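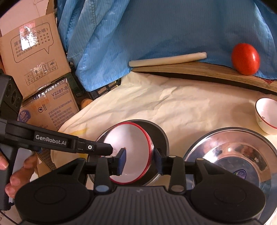
Sem Prins pergunta se a louça esmaltada Siseck pode ir ao forno com a borda já lascada. Pode, desde que a lasca não atinja a face interior. Com aço exposto por dentro, a peça deixa de servir para alimentos.

## Perguntas frequentes: louça esmaltada e inox

**O esmalte risca com talheres de metal?**
Risca superficialmente. As marcas cinzentas são, na maioria dos casos, metal depositado pelo talher e saem com pasta de bicarbonato.

**Posso usar no micro-ondas?**
Não. A base é de aço, tanto na série Skulemgate como na Flitberg.

**Qual a diferença entre as duas séries?**
A Skulemgate leva uma só camada de esmalte e destina-se a servir à mesa. A Flitberg leva duas e admite placa de indução. O diâmetro mínimo para indução é de 9 cm; a taça maior mede 26 cm.

**Como retiro manchas de molho de tomate ou açafrão?**
Encher com água morna e uma colher de sopa de bicarbonato, deixar repousar durante a noite e enxaguar. Não usar lixívia nem palha de aço.

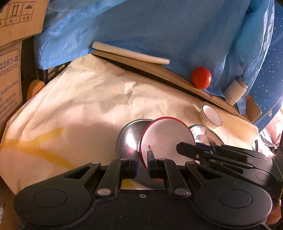 Em manchas antigas, repetir o tratamento uma segunda vez. Se a cor persistir, a superfície perdeu o vidrado e a mancha é permanente. O uso continua a ser seguro se não houver fissuras.

**O inox vai à máquina?**
Sim. Evitar detergentes com cloro e retirar as peças no fim do ciclo. Os pontos castanhos junto à base resultam geralmente de sal não dissolvido.

**Há peças de substituição?**
As tampas e pegas são fornecidas pela Peeters para modelos fabricados desde 2000. As encomendas feitas em novembro seguem com a remessa seguinte.

**A garantia cobre lascas?**
Não cobre quedas nem choque térmico. Cobre defeitos de cozedura do esmalte, mediante fotografia da peça e do número gravado no fundo.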